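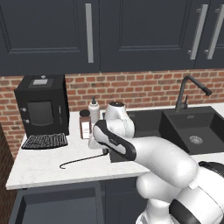
2022-02-01

Troisième relevé d'hygrométrie depuis la remise en service du chauffage, et la courbe ne descend toujours pas comme prévu. J'ai repris le calcul du point de rosée pour le mur nord avec les valeurs de ce matin : la marge reste de 2 degrés au niveau de l'appui, ce qui est peu. Le cas à craindre est celui du meuble haut posé contre une maçonnerie froide. Une file continue de portes sombres à cadre, poignées verticales argentées, la brique rouge orangé à joints clairs juste en dessous : à l'œil, l'ensemble est net, et un parement de ce genre ne dit rien de la température du mur derrière les caissons. L'air y circule mal, la surface y est plus froide que partout ailleurs dans la pièce, et la sonde murale placée à hauteur d'homme n'en sait rien.

J'ai donc déplacé la sonde B. Elle était fixée près de la porte, à un endroit commode pour la lecture et sans intérêt pour la mesure. Elle se trouve maintenant en partie haute, dans l'angle nord-ouest, câble passé le long du tuyau. Le boîtier Irolia a perdu l'étalonnage au moment du débranchement, comme en octobre. Remise à zéro par la séquence longue, puis 20 minutes d'attente avant la première valeur exploitable. Le manuel annonce une reprise immédiate. Je le note ici pour ne pas chercher une panne la prochaine fois.

Compteur de gaz à 3581 au relevé de sept heures. Consommation conforme à la température extérieure, pas de dérive visible. La chaudière fait des cycles trop courts en milieu de journée et j'hésite encore à baisser la courbe de chauffe d'un cran. L'inconvénient est connu : moins de puissance au redémarrage du matin, donc des parois plus froides au moment précis où l'on produit le plus de vapeur, entre la douche et le café. J'attends une semaine de données avec la sonde à sa nouvelle place.

Reçu le devis de Hotton pour l'extraction. Ils proposent un caisson hygroréglable avec bouches dans la salle d'eau et la cuisine, gaine isolée dans les combles, sortie en toiture. Le chiffrage s'élève à 810 euros pour la seule partie toiture, ce que je trouve élevé pour une traversée et un chapeau. Saraç, consulté par téléphone, préfère une sortie en pignon : carottage plus simple, pas de reprise d'étanchéité, mais un coude de plus et une perte de charge qu'il n'a pas voulu estimer de tête. Je ferai le calcul moi-même ce soir avec le diamètre 125. Avec un seul coude à grand rayon, cela devrait passer — à vérifier, le tronçon horizontal est long.

Point faible des deux propositions : les entrées d'air. Les menuiseries du séjour n'ont pas de mortaises et personne n'en parle dans les devis. Extraire sans amener, c'est tirer l'air par les prises électriques et le dessous de la porte d'entrée. J'ai écrit aux deux pour demander un complément.

Relu le soir la notice du frein-vapeur Nirbridge, que j'envisage pour le doublage de la chambre. La valeur Sd variable est donnée pour deux points d'humidité seulement, sans courbe intermédiaire. Insuffisant pour une simulation correcte. Demander la fiche complète.

Vingt-deux heures : 58 % dans la cuisine, 61 % dans la chambre, fenêtres fermées. La sonde B donne 64 % dans l'angle, contre 57 % hier à son ancien emplacement. Les deux valeurs ne sont pas comparables et je trace un trait dans le tableau à cette ligne. Purger demain le radiateur du couloir.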